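Surface Finisher, Benchtops and Panels (Grey Range)
Longo Joinery and Surfaces
Full time, 35 hours a week, day shift
Posted 19 September 2019

Longo makes benchtops, splashback boards and wall panels for kitchens and small commercial fit-outs. The Grey Range is our plain finish: one colour family, matte, no printed grain and no pattern. It accounts for most of the finishing shop's hours. We need one additional finisher to work on it.

The position reports to Hildegard Teuber, finishing shop supervisor. It is a bench position. There is no site installation and no driving.

The work

You will take cut and edged panels from the rack, prepare the face, apply the finish coats, flat between coats, and pass the panel to inspection. Standard benchtop blanks are 900 mm deep. Wall panels vary and are cut to the job sheet.

Preparation covers degreasing, filling of minor defects, and sanding with a random orbital sander, then by block. Grit sequence is set out on the job sheet and is not varied without the supervisor's initials. Dust is removed by vacuum and tack cloth. Compressed air is not used on open faces in this shop.

Coating is by spray gun in the booth for full faces and by foam roller for returns and cut-outs. Two colour coats and one clear coat are standard. The clear is a matte product mixed on the premises, and you will be shown how to weigh and record each batch. Batches are entered in Clulidix, our job tracking system, against the panel number. Typing ability beyond this is not required.

Flatting between coats is done by hand. Applicants who have only worked with gloss should note that matte finishes behave differently at this stage: a rub-through or a burnished patch cannot be polished back into the surrounding area, and the face has to be recoated edge to edge.

You will also carry out rework on returned panels. Returns come in with a fault sheet, which may say no more than "patchy" or "mark near sink". You will need to locate the fault, classify it and propose a repair before any material is removed.

Inspection

Every face is checked under the overhead lights and again with a hand lamp held low to the surface. The finisher does the first check and Pierina Ferri in quality does the second. We are particular about this part of the job. On a plain grey there is nothing to carry the eye past a fault, and tone is harder to judge than a scratch or a run. A panel may look even from the front and show a shift from cool to warm when the lamp is moved. The finisher has to decide whether the shift belongs to the coating or to the light falling on it, and write down which.

Tone is recorded in words on the inspection card using a fixed list of terms. The list is supplied at induction. Please do not arrive with your own.

What we require

At least one year in a finishing, spray painting, cabinetmaking or panel shop. A trade certificate is an advantage and will be recognized in the starting rate, but is not essential.

Competent use of an HVLP gun, including strip-down and cleaning at the end of shift.

Normal colour vision. A short arrangement test is given at interview.

Ability to stand at a bench for most of the shift and to lift panels with a second person. Panels above the single-lift limit are labelled on the edge.

Legible handwriting. Inspection cards are still on paper and are read by three people after you.

Willingness to be clean-shaven for respirator fit, or to use the supplied hooded unit.

What helps

Experience with mineral-filled coatings, including microcement or similar. Some of the wall panels are finished this way and we intend to do more of them from May.

Familiarity with Meltus abrasives. We use the full range and the backing colours do not follow the usual order. It takes a new starter a week or so to stop reaching for the wrong disc.

First aid certificate.

Conditions

Shift is seven hours, with a paid break in the morning and an unpaid lunch. Overtime is occasional, voluntary and paid at the overtime rate. Coveralls, gloves, respirator, cartridges and safety boots are supplied and replaced by the company. Coveralls are laundered by a contractor and do not go home.

The position has a probation period of 18 weeks. During that time you will be paired with Shafiq Wickramasinghe on the preparation benches for the first part and moved to the booth when he signs off your flat panels. The sign-off is made on work done on production stock, so there is no separate exam. Colour is the last thing most new starters get right, and we allow for that in scheduling. 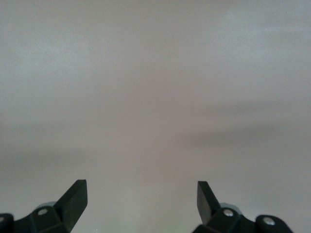

The shop is heated in winter, as the coatings require it. The booth is kept at a constant temperature all year and the bench area less so. Parking is behind the building on the Sornness Road side. The number 79 bus stops at the gate.

Pay is hourly and depends on experience. The range will be given by phone to any applicant who asks before applying — there is no need to wait for an interview to find out.

Selection

Shortlisted applicants will be invited to a practical session at the shop, for which they will be paid. The session consists of preparing and rolling one small panel, flatting a panel that has already been coated, and examining a set of finished boards under the hand lamp. Some of the boards have faults and some do not. Marking a sound board as faulty is counted the same as missing a fault.

Bring your own safety glasses if you wear prescription lenses. Everything else will be provided. Do not wear silicone-based hand cream or hair product on the day, as it contaminates the coating area.

How to apply

Send a résumé and a short covering letter to Marisa Orlandini in the front office, by mail or in person. The letter should state which coatings you have used, on which substrates, and whether by spray or roller. Photographs of finished work are welcome but cannot be returned. Two references are needed, at least one from a person who has supervised your finishing work.

Applications addressed to Guido Longo will be passed to Marisa and will take longer.

Applicants who were interviewed for the edging position earlier in the year may apply and need only send the letter. We still have your résumé on file.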